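Community > Get Involved > Calls for Participants

Join | Calls | Pantry Swap | Contact

Coffee corner people wanted!

Hi, I'm Damián Sandoval and I'm looking for people who make coffee at home, one pod at a time, and have opinions about where everything should live. If you've ever moved your mugs to a different shelf and then moved them back a week later, please write to me.

The project is called Ristgate and it's a small home-organizing study. I want to find out how people set up a little coffee station when they only have one table to work with. You get a single-serve machine, a two-tier turntable, a mug and some pods, and you arrange it all however you like. Then you make yourself a cup, and then we talk about what was annoying. (Something always is. For me it's reaching past the mug to get to the pods.)

Sessions last 90 minutes, and that includes time to drink the coffee. They run all through June, mornings from 9:00 and a few late afternoons for people who can stand caffeine at that hour. I can take 13 people in this round. You'll come in 3 times, so please only sign up if you can manage all of them. I pay $70 once you've finished the last visit, plus any pods left over if you want them.

You should be 18 or older, and okay with me scribbling notes while you shuffle things around. You don't need to be a coffee expert, I'm certainly not! Left-handed people, please do apply, I had hardly any last time and I'd love to know which way you'd turn the mug handle. Tea drinkers are fine too if you can put up with the smell.

If you have a turntable at home already, tell me what's on it. Mine held spices for years and I'm still finding paprika in the corners.

To apply, send a few lines through the contact page with "coffee corner" in the subject. Say which hours suit you and what your own setup looks like. A messy one is great. I answer everybody, though it can take me a few days.

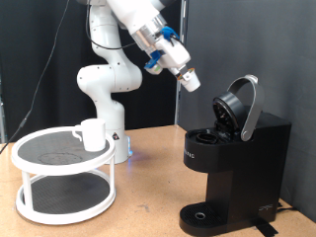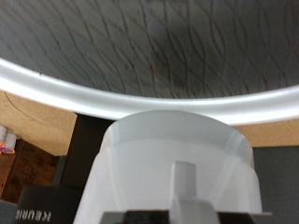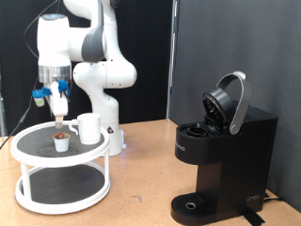
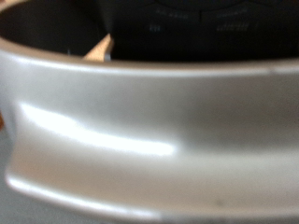 The coffee table at Ristgate. First and third: the coffee maker and the two-tier turntable.

Recent calls
- Virág: balcony herb growers, small pots only
- Tirkov shared kitchen needs a weekend shelf stocker
- Prakent lunchbox packing study, parents and kids
- Pantry swap table helpers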